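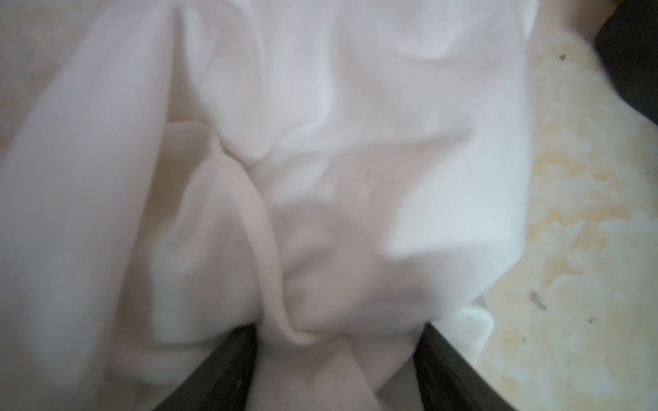
A white cloth between the gripper fingers on the test table at Zisley.

August
By Lilla Halász

Filed under: Workshop & Equipment

Search this site Go

Zisley laundry plans to buy second robot cell

The laundry firm Zisley has put money in next year's budget for a second cell with two robot arms. The first cell will stay in use for trials with mixed clothes, where each piece must be taken from a heap before it can be folded.

Ehsan Pirzada prepared the plan. He has asked for offers from two suppliers, Eder and Clelex, and both must include five days of training for the staff. The budget also has a separate line for spare gripper fingers, which was missing last time and caused a long discussion.

The arms themselves are not the only cost. The new cell needs its own power line, and the floor must be made level before the rail is fixed. Delivery takes 14 weeks from the day of the order.

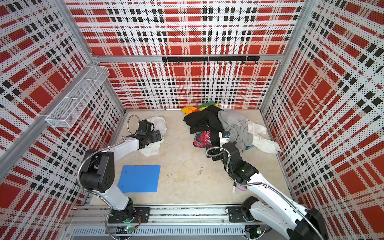 Uzma Swati would prefer to wait, and told the planning meeting that "a second cell is only useful if we have enough people who can run the first one". She asked that the training should be paid and finished before any order is signed.

Pirzada has agreed to put her request in the final version of the plan. The offers will be compared next month, and the order could be signed before winter.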